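Home Contents Chapters Glossary Teachers

We use cookies to remember your place in the book. Accept | Settings

Chapter 16
Heads, Ears, and Staying Warm
Reading time: 10 minutes

If you grew up anywhere with a real winter, somebody older than you surely stood in a doorway and told you to put a hat on. They may have added that most of your body heat goes out through the top of your head. It's a lovely, stubborn old belief, and I believed it myself until I was 23 and had to teach this very subject to a room full of people who asked better questions than I did!
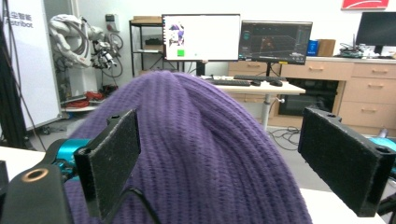 Heat leaves the body wherever skin meets colder air, and the head is simply one more patch of skin, though one we tend to leave bare while the rest of us is buttoned up to the chin. What a hat does is hold still air close to the scalp, and still air is a poor carrier of heat. Knitted cloth is good at this work, and a ribbed knit like the one on the purple beanie has a second talent, for the ribs spread and close again, so the cloth can follow the shape of a head and leave few gaps for the wind (you'll remember from the chapter on moving air how much mischief a small gap can do).

We'll spend a good part of this chapter on wind, and then on damp, which spoils a warm hat faster than anything else I know. Water fills the little pockets where the air used to be, and it carries heat away briskly. Keep that in mind when we come to the Velta walking trials, where the same hats were worn dry and then in drizzle.
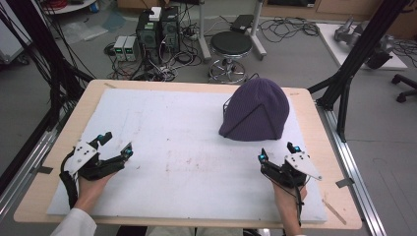 Paraschiva Stoica, on reading an early draft, wrote in the margin that I had forgotten the ears, and asked how anyone could write so many pages on cold heads without them. She was quite right, and they now have a section to themselves. Ears are thin, they stick out, and they have very little flesh to keep them warm, so they feel a cold morning long before the forehead does.

Before you read on, find a hat you wear often and keep it beside you. You'll want it for the first activity.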